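Shared workshop at Skisach to open its home robot arm build to visitors in September

Ghanem Workshop members have spent 82 evenings on an arm meant for ordinary living rooms

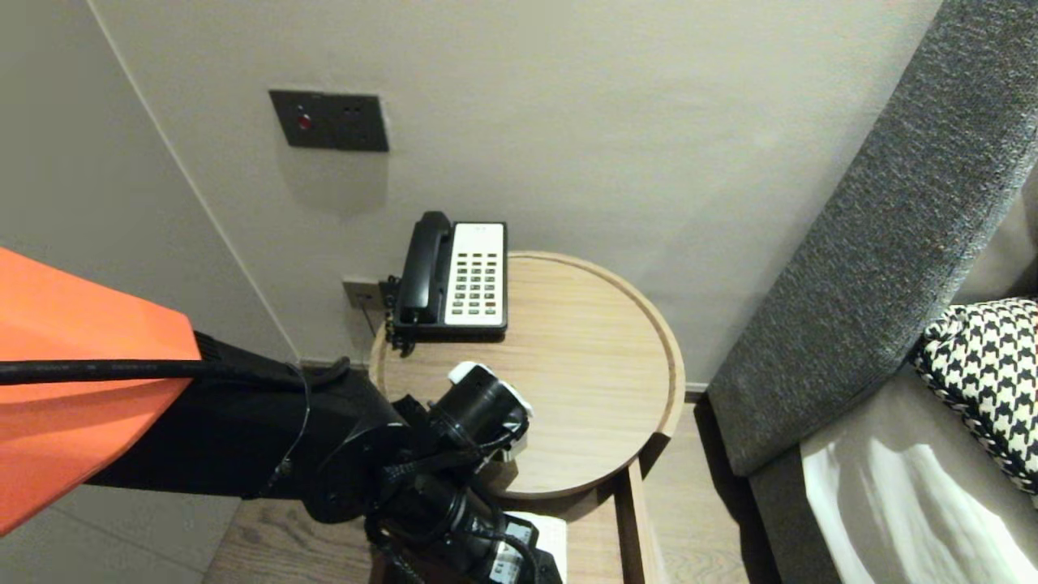 About the build

SKISACH - Members of the Ghanem Workshop will show their home robot arm, named Zornby, at an open evening in September. Doors open at 6:30 p.m. and entry is free.

Zornby is built to work among household furniture, and practice takes place in a furnished corner with a sofa, a round side table and a corded telephone. The current task is reaching for the telephone without bumping the table's raised rim.

Parts have cost the group $940 so far, paid from member dues. The orange cover panel was chosen by vote, and colour samples from the runners-up will be on display.

"Cable routing has taken more of our time than the programming," said build lead Negin Hashemi. "We want people to come and look at the joints up close and tell us what they would do differently."

Rasha Sabbagh, who organizes the workshop's evening program, said visitors can try the controls in pairs. Each turn lasts 20 minutes and must be booked at the front desk. Children are welcome with an adult.

Drawings and a parts list will be available to take home - bring a memory stick if you want the full files. The Gosari tool library next door will stay open late the same evening.

Media contact: Rasha Sabbagh, Ghanem Workshop, Skisach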